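Nonuvetti 写真ページ
手首視点による台所作業の学習

Van Hecke研究室では、ロボットアームで台所の機器を扱う手法Nonuvettiの研究を進めている。手首のカメラの映像と外側のカメラの映像を別々に符号化し、手先が対象に近づくにつれて手首側の重みを上げる方式である。重みの切り替えは人が決めず、遠隔操作による実演から学習する。

実験はStarkdale棟の実験室で行っている。台の上の配置は試行ごとに変え、作業と関係のない物もそのまま残す。片付いた台だけで学習した初期のモデルは、ケーブルや紙類が近くにあると手先の位置決めが乱れた。3月以降のデータはすべて、物を置いたままの台で取り直している。
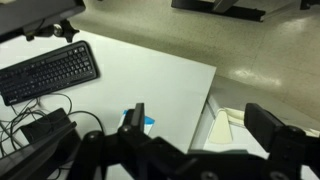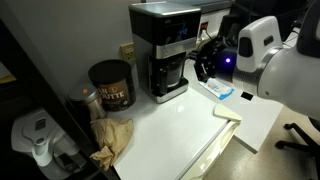
1枚目:手首側のカメラから見た開いたグリッパー。白い台にキーボードと黒いケーブルがある。2枚目:コーヒーメーカーへ指を向けた白いアームと黒いグリッパー。

学習データ
遠隔操作の実演を1000本収録した。このうち400本はコーヒーメーカー周辺での作業で、残りは引き出し、棚、布の扱いにあてた。収録の担当はAnnelies Stevens。操作者が途中で手を止めた実演も除外していない。止まった区間には印を付け、学習時の損失を下げて使う。

評価
配置を変えた80試行で、カラフェの取っ手をつかむ作業を比べた。外側のカメラだけを使うモデルは40試行で成功した。Nonuvettiの成功数はこれを上回ったが、照明を落とした条件では差が小さくなる。失敗の多くは、指が取っ手に届く直前に手首の向きがずれるものだった。ガラスの反射で手首側の映像が白く飛ぶ場合も含まれる。

手首側の映像では、グリッパー自身が画面の下側を大きく占める。当初はこの部分をマスクしていたが、指の開き具合を読み取る手がかりが失われ、つかむ動作の開始が遅れた。現在はマスクなしで入力している。

関連
比較に使った外部カメラ用の符号化器はOmhamの第2版。第1版は入力の縦横比が異なり、本ページの数値とは直接比べられない。
実演データの形式と印の付け方については、研究室の資料ページに説明がある。
試行ごとの配置表は、評価コードと同じ場所に置いている。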